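Section 7: When a Gripper Stalls on a Case Handle

I wrote this part of the Ledcombe guide after my own cell threw fault 547 in the middle of a case lift, so you're getting the version I wish I'd had! The fault means a gripper motor has pushed against something stiff for too long and the controller has dropped it to holding current. It still has some squeeze left in it at that point, so please keep your fingers out.

1. Press the stop button on the Vomo controller. Wait 30 seconds for the holding current to drop.

2. Look at where the finger pads sit before you touch anything (I always want to yank first, and I'm always sorry).

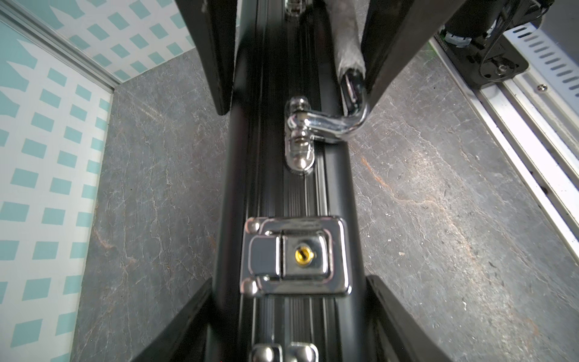 CAUTION: Never pry the fingers open with a screwdriver. I bent a pad that way back in March and it took ages to get a new one from Hader.

3. Support the arm with one hand behind the wrist, then hold down the release button until the fingers go slack.

4. Ease the arm straight up. If it drags, stop and go back to step 3. 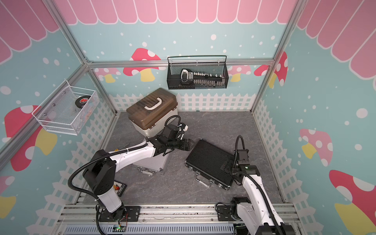 Clearing the floor comes next, and yes, it's a pain. Anything an arm could swing into should come out before you re-home, even stuff that seems well out of the way. In my cell that means the silver case, the black briefcase and the storage box with the brown lid. The baskets on the walls can stay put as long as your homing path is set to low.

5. Open the Lukumay log and find the last fault line. Write down the motor count. Mine read 1,512, well past the limit I'd set.

6. Lower the grip force by 2 steps and save.

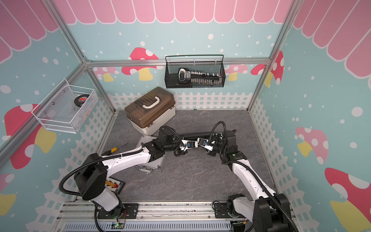
NOTE: If you run both arms in one job, change the setting on each of them. I only did the left one the first time, and the right one faulted on the very next run.

7. Re-home one arm at a time at slow speed, with your hand on the stop button.

8. Put one case back and try a single lift. If 547 comes up again, leave the power off and go to Section 8 for the motor check.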